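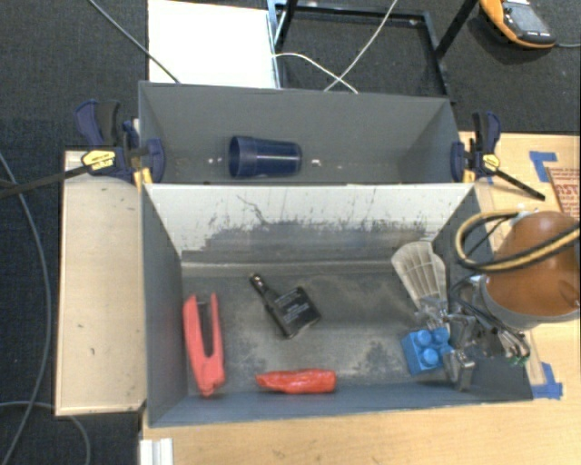
2/28/24

On Saturday my sister and I went to see the Paltumlow musical evening, the one they also send out on television for people who live abroad. I have watched it from my sofa for many years, so to sit in the hall was a strange feeling. Our tickets were 53 each, row 21, a little to the left.

Regula Aigner opened with two old songs and I was singing too loud, I think - the lady before me turned around twice. After her came the dance group Cilluleck. They were fast and very exact, but the sound was too strong for me and I could not understand the words.

The best part was the comedian Dewan. He spoke about calling his mother from another country, always at the wrong hour. My sister cried a little.

We waited 24 minutes for our coats and missed the tram, so we walked home along the river. The next show is in April. I have not decided yet if I will go, but my sister has already asked for her free day.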